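Likgate Puts Robot Arms on Mixed-Item Picking at Nandby Site, Keeps All 28 Pickers on Payroll

NANDBY, December – Likgate, which sorts and repacks returned household goods and toys for retailers, has moved the first stage of its mixed-bin work to robot arms. The change covers the returns hall at Nandby. The 28 people who used to pick from the bins by hand have stayed with the company, most of them in inspection and repair.

Returned goods reach Nandby unsorted. A single bin can hold toys, kitchen items and stationery, and until this fall each piece was lifted out by hand and placed on a belt. A picker on a full shift handled up to 2,000 items, nearly all of them with a bend at the waist.

The arms now do the lifting. Each one takes items from a metal bin one at a time and sets them down for a person to check. Staff decide whether an item is resold, repaired, donated or recycled. Anything the arm fails to pick up after three tries is left in the bin and taken out by hand at the end of the run.

"People were tired by two in the afternoon, and that was when the mistakes came," said Mohsin Warraich, operations manager at Nandby. "The checking was always the part that needed a person. Now they have time for it."

The system was set up by Gilani, an automation firm based in Wellton. Before the changeover, Nandby staff gave 1,420 hours to training and trial runs. Pickers chose the items for the trials themselves and were asked to bring the ones that gave them trouble – thin flat things, round things that roll into corners, pieces that hook onto each other.

Otakar Trnka worked the bins for nine years and now runs one of the cells. He starts and stops the arm, clears it when it stalls and keeps the log of missed items.

"I was not in favor of it at first," Trnka said. "My back is better. The pace is different, and you do more standing and watching than I would like, so we asked to rotate every two hours and they agreed."

Pay grades for cell operators were settled with staff before the first arm went live. Operators are paid at the inspection rate, one step above the old picking rate. Shift times have not changed.

The hall handled 2,425 bins during the first full month of running. Likgate plans to add a second row of cells next year and will offer the operator course to the night shift first. No decision has been made on the company's other sites.

Media contact: Press Office, Likgate, Nandby 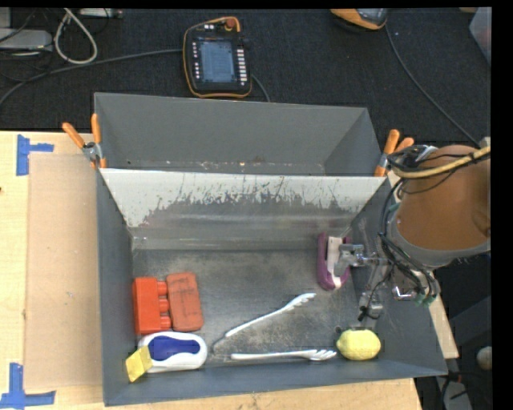
A robot arm at work in a bin of mixed items, including toy blocks, plastic utensils and a lemon.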